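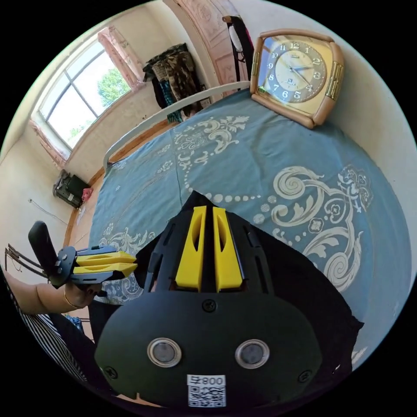 Bedspread with cream scrolls on a blue ground, and the tan-framed clock resting on it.

Bedroom textiles and small items: notes for September

Item 4 on the household care list is the bedroom, which generates more questions to this newsletter than the kitchen does. Most of them concern large patterned bedspreads, so those come first.

Wash a full-size bedspread alone. Turn it face in, close any ties, and set the machine to 40 degrees Celsius with a slow spin. A dark blue ground may give off dye in the first few washes, and pale scrollwork is where the dye will show. Emil Aebischer tests each new spread by pressing a damp white cloth on an inside seam for 5 minutes. If the cloth picks up color, wash cold until it stops.

Dry flat or over two parallel lines. A single line leaves a ridge across the middle that ironing does not fully remove. White metal bed frames should be wiped before the spread goes back on, with attention to the underside of curved rails, where dust collects and transfers to the hem.

Clocks. Take a clock off the wall or shelf before dusting it. Lay it face up on the bed. Ribbed panels hold dust in the grooves; use a dry, soft paintbrush along the ribs, never across. Do not spray cleaner on the face. Check the battery contacts while the clock is down.

Clothing hung on the wall. Heavy garments piled on one hook pull the fixing and mark the paint. Gwawr Lougher recommends splitting the pile by weight and keeping it clear of carved doors, as sleeves catch on the relief when the door is opened.

Curtains. Pink fabrics fade fastest on the window side. Swap left and right panels at each wash.

Correction: the Wovis hem tape mentioned in the last issue is sold in 5-meter rolls. The length printed was wrong. Thanks to Olesia Holovko for writing in.

Questions on bedroom items go to Iestyn James by Wednesday. Mattress rotation is held over to the next issue.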